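March, arvo, Flanon bench

Glue trials again. Third batch of the Ikinska hide glue, soaked overnight in the fridge, 100 g dry to 200 mL water. Swelled up fine, no lumps. Smells like the last lot.

Warmed it in the pot, kept the lid on. Batch 2 went stringy on me because I wandered off to take a call from Proltton re the clamps (still on backorder, now they're saying end of the month). Topped up with a splash of hot water and it came good.

Test joints: 3 lap joints in scrap hoop pine, rubbed, no clamp. First two grabbed quick. Third slid, shoulder wasn't square, my fault, replane it tomorrow. Didnt preheat the timber for that one either and the shed was freezing by then.

Open time is the bugger. Colour on the squeeze-out nicer than the Wi stuff, more honey. Wiped off easy with a warm rag.

To do: urea in a small pot, see if it buys us a minute. Label the bloody jars. Order more dry glue, shelf stock wont last past the stool job.

Thin wooden sticks are next for the small samples, chopsticks will do, side by side and glued along the length.
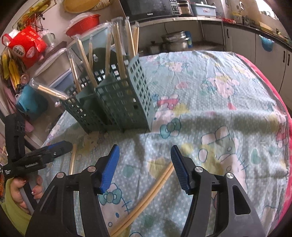
Reply pencilled in underneath: go easy on the urea, it slows the grab but the joint stays rubbery for days in humid weather. Salt does much the same and we've already got it. Also who moved the thermometer, 4.15 and still can't find it.

Will try salt first then. Thermometer was in the sink.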